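빨래 얘기 좀 할게요. 세제 바꾼 지 두 달쯤 됐는데 할 말이 쌓임

일단 우리집 물이 센물임. 이사 오고 나서 수건이 자꾸 뻣뻣해져서 처음엔 세탁기 탓인줄 알았음. 근데 아니었고요 세제를 너무 많이 넣고 있었더라구요

전에 쓰던 건 Dritiden 액체. 향은 진짜 좋은데 헹굼 두 번 돌려도 미끌한 느낌이 남아요. 특히 면 패드류. 누빔 들어간 건 더 심함

그래서 Meltitz 가루로 갈아탐. 800그램짜리 한 봉지. 가루는 찬물에 안 녹는다고들 하던데 미지근한 물에 먼저 풀어서 넣으면 괜찮아요

물온도는 35도. 더 올리면 색 있는 프린트가 흐려질까봐 무서워서 못 올림ㅋㅋ 엄마는 무조건 삶으라고 하시는데 삶다가 줄어든 베갯잇이 한두 장이 아니라서...
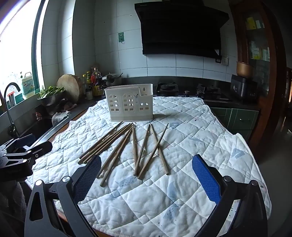 아 그리고 누빔은 세탁망 꼭 쓰세요. Bumeson 큰 사이즈 쓰는데 지퍼 손잡이가 숨겨지는 구조라 실이 안 걸림. 작은 사이즈는 비추. 꽉 차면 안에서 뭉쳐서 가운데가 하나도 안 빨려요

탈수는 약하게. 세게 돌리면 솜이 한쪽으로 쏠림. 쏠린 거 손으로 펴다가 드라마 한 편 다 봤어요 진짜로

건조기 없는 집이라 널어 말리는데 요즘 해가 짧아져서 오후에 널면 다음날까지 감. 8시 전에 널어야 그날 걷어요. 근데 제가 그 시간에 일어나냐고요

중간에 한 번 뒤집어주는 거 잊지 마시고. 귀퉁이 바이어스 있는 데가 제일 늦게 말라요. 겉만 만져보고 걷었다가 장롱에서 쉰내남 (경험담)

쉰내 났을때는 과탄산 조금 풀어서 담가두기. 저는 한 시간 담갔고 냄새 거의 빠짐. 오래 담그지는 마세요 한번 깜빡하고 잤다가 색이 이상해졌어요

섬유유연제는 끊었습니다. 수건은 확실히 물을 더 잘 먹음. 대신 정전기는 포기... 겨울 되면 또 사러 갈지도

아 Modise 얼룩비누 물어보신 분 계셔서. 카레는 안 빠졌고 커피는 빠졌어요. 김치국물은 바로 하면 되고 하루 지나면 안됨. 문지르지 말고 두드리는 게 나아요

다림질은 안 합니다. 누빔은 다리면 납작해져서 안 예뻐요. 널 때 탁탁 터는 걸로 끝. 팔이 아픈 게 단점

비용은 안따져봤는데 가루 쪽이 덜 헤픈 느낌이에요. 액체는 뚜껑에 대충 부어서 매번 넘치게 들어갔거든요. 가루는 숟가락으로 뜨니까 덜 넣게 됨

참 세탁조 청소도 했어요. 6개월 만에... 나온 거 보고 충격받아서 사진은 안 올립니다. 밥 드시는 분들 계실까봐

통돌이 쓰시는 분들은 먼지 거름망도 한번 열어보세요. 저는 그게 빠지는 건지도 몰랐음;; 설명서를 읽읍시다

다음엔 겨울 이불 얘기. 12월 되기 전에 빨아놓고 싶은데 욕조에서 밟을지 코인빨래방 갈지 아직 못 정했어요. 빨래방에서 구스 돌려보신 분 있으면 답글 좀요

암튼 지금 세탁기 끝났다고 노래 나와서 널러 갑니다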